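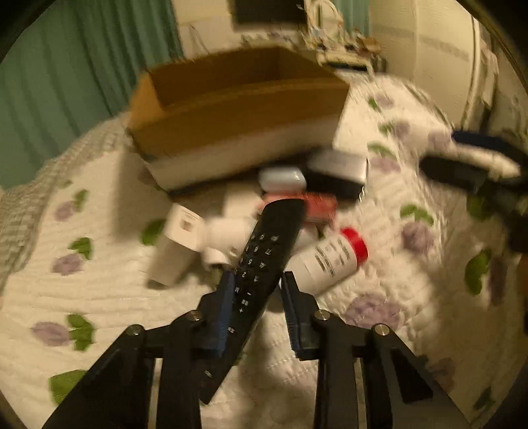

Photo: Saskia Rutherford

Visits > Open days > Hunley House

Home Visits Notes Contact

Quick one as the train's at 2 and I've still not eaten. Hunley House open day, April, more than 60 people through before lunch. Went mostly for the bedroom session – sorting the small stuff that piles up on a bed.

Nice bedspread, white and quilted, lavender roses on it. On top of it the usual muddle. Black telly remote, a white bottle with a red cap, little rounded case, something like a charger, a red and orange box. Open cardboard box at the back. My own bed looks like this most weeks.

Vaughan Ngata ran it. His rule – remote first, it gets a home by the bed and stays there. Then anything with a label, read it before you put it away. Chargers last. Rangi Katene disagreed about the chargers, quite loudly. Bit of a debate, good fun.

Kitchen talk after, missed the begining. Tea fine. Scones gone by the time I got down there, seven of us stood looking at the plate.

Parking tight, go by bus. Stairs steep. Would go agian, but earlier.

Recent visits
Stutari warehouse tour
An hour at the Tidik fair
Tóth workshop, back room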